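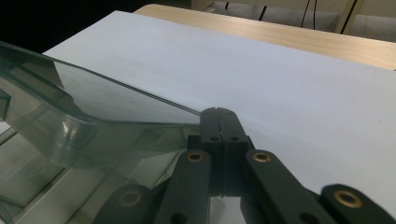 Flesum sell their hand-held gripper as a kit, and mine came in January. I have used it most days since then, so I think I know it well enough to write something useful for anyone deciding whether to order one.

It arrives flat in a box with 16 bags of parts. The instructions are a single long PDF. Steps are in the right order, but the drawings are small and I had to zoom in a lot. Allow a full weekend. I took 20 hours, and four of those went on undoing a mistake with the linkage, where I had put the inner and outer arms on the wrong sides. The two look nearly the same until you hold them together. A letter stamped on each would have saved me the trouble.

The brass bushings are the best thing about it. My last gripper was a Jikeder, which ran bolts straight through plastic, and after a few months the fingers would not meet squarely any more. On this one they still close with a thin, even line between them. I push the bushings in with a small vice and a scrap of wood. Don't use a hammer – I cracked one arm that way and had to wait for a spare.

The fingers are black and fairly broad at the tip. They are fine for cups, boxes and folded cloth. Paper is harder. Picking a single sheet off a table means catching the edge at a low angle, and I miss as often as I get it. Suritz make a softer pair that is meant to fit the same holes, but I haven't tried them.

Closing force is set by a spring, and you get two in the box. I fitted the lighter one and have stayed with it. The heavier one made my hand ache after 100 or so grabs, and I was doing longer runs than that.

Spares come through Vukadinović, who handle orders for this part of Europe. My replacement arm took just over a week and the postage cost more than the part. They answered emails quickly, though, and sent a couple of extra screws.

Would I buy it again? Yes, at the kit price. The ready-built version costs a good deal more and as far as I can tell the parts are the same. If you do build your own, check the finger alignment before you tighten the last bolts, as getting back in there afterwards means taking both outer arms off.

Posted June 2022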